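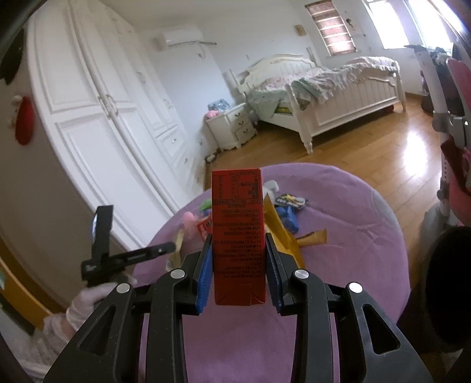
Adelino Ramalho wandte schon beim ersten Treffen ein, ein Greifer für Verpackungen müsse vor allem nachgeben können, die Kraft komme erst danach. Die Projektgruppe ist diesem Einwand gefolgt.

3.2 Aufbau und Erprobung zu Hause

Der handgeführte Greifer Zaranus besitzt zwei schwarze Finger mit blauen, strukturierten Auflagen. Gegriffen wurden Kartons und Folienverpackungen auf einem Tisch mit Stoffdecke. Von 297 Griffversuchen waren 9 nicht auswertbar -- in fünf Fällen fehlte die Aufzeichnung der Fingerstellung. Die Auswertung übernahm Helmi Tikkanen.

Offen bleibt das Spiel in den Gelenken. Die Bolzen werden im April ersetzt, die Messreihe wird danach mit zwei Personen wiederholt.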